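From: Gifty Ansah
Date: October 11, 2021
Subject: Re: [drinks-station] Table layout, lemon end

Fadi Khoury wrote:
> Do we still want the fruit next to the board? In July it was
> kept by the tray and I had to reach for it. Also, is the
> board staying in the Soler layout?

Yes to both. The fruit stays by the board, whole pieces off the wood, cut slices on it. The light blue plate has no fixed square yet – suggestions welcome.

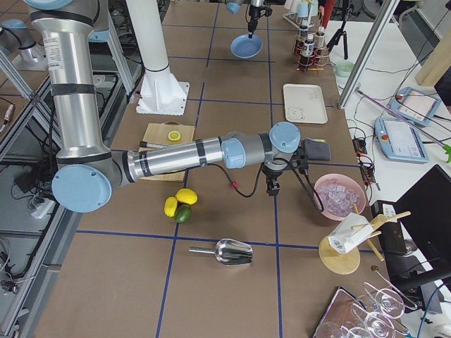
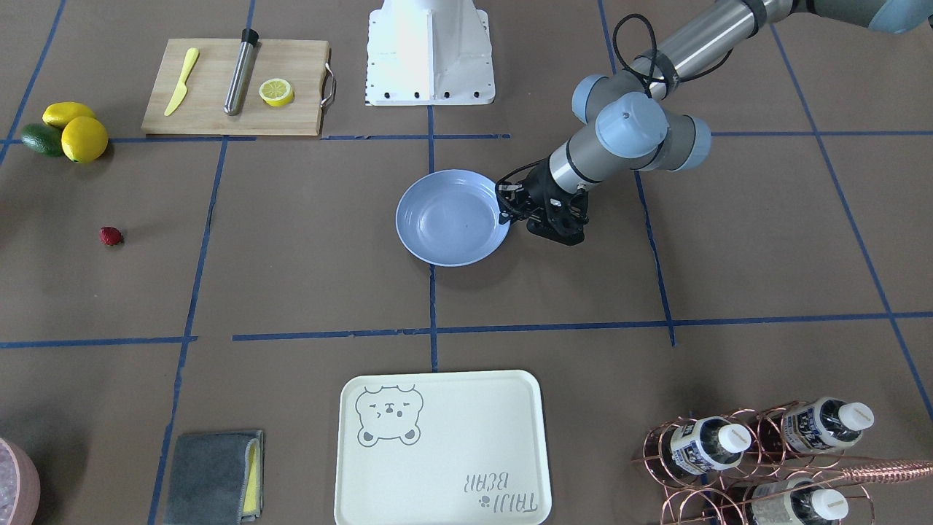 Lemon slice on the board in both.

Remaining points for the Vevis layout sheet:

Scoop beside the ice bowl, handle to the left. Squares are to be named by row, then column. Allow 30 cm of clear table in front of the board. The cloth should be folded before each reset – I left that out of the last version.

Please send corrections before I print the sheet. I have 6 copies of the old one left and will bin them.

Gifty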